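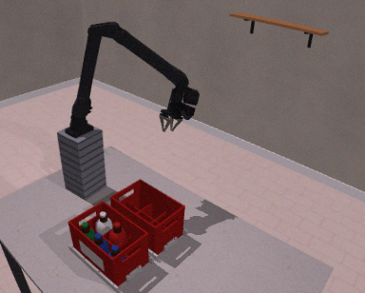 Figure 2. Robot arm on a layered pedestal, with two red bottle crates on the table (computer rendering).

Search articles, authors, keywords
Reading time: 4 min

3.2 Dosing accuracy of owner-administered ear drops

Owners of dogs with otitis externa were recruited through the Busden and Gondus clinics at the first visit at which a topical ear medication was dispensed. Dogs with a ruptured eardrum, a mass in the ear canal, or ear surgery in the past year were excluded. In total, 636 dogs were enrolled. Of these, 499 had both bottle weights and a returned diary and were included in the main analysis. Dogs lost to follow-up did not differ from the rest in age, body weight, or ear shape, but they were more often seen for a repeat episode.

Each dropper bottle was weighed before dispensing and again at the recheck visit. The difference was converted to volume using the measured density of the product lot. Expected use was calculated from the label dose, the number of ears treated, and the number of days between visits. The ratio of measured to expected use is called the use ratio in the rest of this section. A use ratio of 1 means that the bottle lost the volume the label dose would require. It does not show that the full volume reached the canal, and drops that landed on the ear flap or the coat are counted as used.

Diaries were kept on paper. Owners marked each dose as given, partly given, or missed, and could add a comment. Two readers (Pawlak and Bellis) coded the comments separately. Where the codes differed, a third reader (Tian) made the final decision without seeing the use ratio.

The use ratio was below 1 in most dogs treated in one ear and was lower still in dogs treated in both ears. The gap widened with treatment length. During the first week, diary records and bottle weights agreed closely. After that, owners continued to mark doses as given while the weight loss per recorded dose fell. We read this as a change in the amount given at each dose, although a change in diary habits would produce the same pattern. A weighing visit in the middle of treatment would help to separate the two, and one was added at the Gondus clinic in October, too late to be included here.

Ear shape had a small effect. Dogs with hanging ears had a higher use ratio than dogs with upright ears, and their owners reported more spilled drops. Body weight had no effect once ear shape was in the model. Dogs scored as painful on handling at the first visit had the lowest use ratios of any group. In this group the most common diary comment concerned the dog leaving the room when the bottle was picked up. Comments about head shaking were next, followed by comments about the bottle being hard to squeeze.

Demonstration of the technique by clinic staff was recorded as full, partial, or none. Full demonstration meant that the owner gave one dose in the exam room while a technician watched. Use ratios were closer to 1 after full demonstration than after partial demonstration or none, and the last two groups could not be told apart. Demonstration was not assigned at random. Staff may have spent more time with owners who asked more questions, and those owners may have dosed more carefully in any case.

Confidence intervals were obtained from 1000 bootstrap samples drawn by household, so that two dogs from the same home were kept together. Repeating the analysis with the clinic as a fixed effect changed the estimates very little. Removing bottles with visible leakage at the recheck also had little effect, except in the group treated in both ears, where the interval became wider.

Two limits apply to the weighing method. Evaporation through the dropper tip was measured on unopened and opened control bottles stored at room temperature and was subtracted, but storage conditions in the home were not known. In addition, owners were told that the bottles would be weighed. Any effect of this knowledge would be expected to raise the use ratio, and the shortfall reported above may therefore be an underestimate.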